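Call for reviewers: household task rules for robot arms in simulation

Jemadbridge is looking for people to help test and rewrite a set of working rules for tabletop robot tasks. The rules cover how a simulated task is laid out, how it is scored, and what has to be written down before anyone may compare one result with another. The second draft went out in February. It has 46 rules and we think a fair number of them are hard to follow as written.

You do not need to be a robotics engineer. We want a mix of people who run simulations, people who write or check standards in other fields, and people who have worked in kitchens, care homes or hotels and know how table items are handled.

## What the work is

Each reviewer gets a packet of task setups and the draft rules. You look at a setup, read the rule that is supposed to apply to it, and decide whether the rule tells you enough to reach a clear score. If it does not, you write down where you got stuck and suggest other wording.

Most of the setups are sorting and clearing tasks: cutlery into an organizer, mugs to a given spot, cloth items left alone or moved. We picked these because labs score them in very different ways. One lab counts a fork as placed when it touches the right compartment. Another wants it lying flat with the gripper fully clear. Both report the result as a success rate, and readers have no way to tell the two apart.

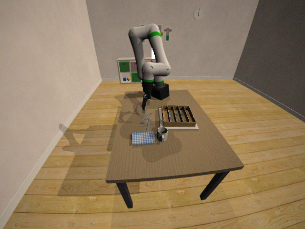

The draft currently asks for four things to be stated before a run begins: the starting position of the arm, which objects count toward the score, which objects must not be disturbed, and the time limit. Reviewers of the first draft disagreed most about the third. If the arm nudges something that isn't part of the task, is that a failed run, a lower score, or a note in the log? We have not settled this and would like to hear your view.

Other sections that need attention:

- Rules 9 to 14, on random starting layouts. How many layouts are enough, and who picks them?
- The section on human takeover. A run where an operator steps in has to be marked, but the draft doesn't say what happens to its score.
- Contact force limits. Simulated contact is not the same as real contact, and we need wording that keeps people from claiming too much.
- Naming. "Grasp," "pick" and "hold" are used loosely throughout. Zdenka Karagiannis is keeping the word list and will take any help she can get.

## Time and pay

The work is remote. Expect nearly 82 hours in total, spread over four months. You can set your own hours apart from one group call every two weeks, which starts at 4 p.m. Drarholm time and runs for an hour. Calls are in English and are not recorded. Notes are sent to all reviewers afterward.

Reviewers are paid by the hour at a flat rate, the same for everyone. The rate is in the information sheet. Payment is monthly, on invoice. If your employer doesn't allow outside pay, we can make the payment to them instead.

You will need a computer that can play video and open a spreadsheet. Those who want to run the setups themselves can have an account on the Davon server, but this is optional.

## Who can apply

You should be able to read and write technical English without much trouble, and be willing to give a reason when you disagree with a rule. We ask that no more than two reviewers come from the same employer. If you work for a company that sells robot arms or grippers you may still apply, but say so in your application. It will be listed next to your name in the published version.

Past reviewers are welcome to apply again. All 302 comments on the first draft have been answered in the comment log, which we'll send you on request.

## How to apply

Send one page to Gülizar Demirtaş at the Jemadbridge office. Tell us what you do now, which group you fall into (simulation, standards, or hands-on work), and which section you would most like to review. Please attach one piece of writing where you explain a rule, a procedure or a test. It can be short, and it can be from any field.

Jytte Hedegaard and Oğuzhan Polat read all applications. We may ask for a short call before deciding. Everyone who applies will get an answer, including those we can't take this time.

Questions about the server or the task files go to Doğukan Altıntaş. Questions about contracts and invoices go to the Yazıcı office, which handles payments for the project.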